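Section 4: Storing bowls and plates
Dratley Residence Kitchen Handbook. Revised Jun 29, 2022 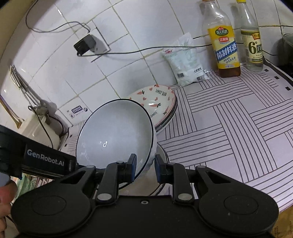 4.1 Crockery shall be returned to the counter beside the cupboard before it is put away. Bowls and plates are to be kept in separate stacks.

4.2 To stack the plates:
1. Sort the plates by size, with the largest at the bottom.
2. Place patterned plates, including the "LOVELY BEAR" plate with hearts and carrots, at the top of the stack.
3. Check that each plate lies flat before adding the next.

4.3 To stack the bowls:
1. Hold the bowl by its rim and wall.
2. Tilt it and inspect the inside for food or grease. Return it to the sink if any remains.
3. Lower it gently into the bowl beneath.
4. Lift the finished stack with both hands.

Note: White bowls with a dark rim line belong on the middle shelf. The shelf is 400 mm deep and must be left clear at the front by 60 mm.

Caution: Do not drop or slide one bowl into another. Chipped crockery must be withdrawn from use at once.

4.4 Breakages are to be entered in the kitchen book and reported to Titilayo Yusuf on extension 3076. Replacement items are issued by Olumide Akande. Residents should not bring in their own replacements without written agreement.

4.5 For the storage of glasses and cups, refer to Section 5.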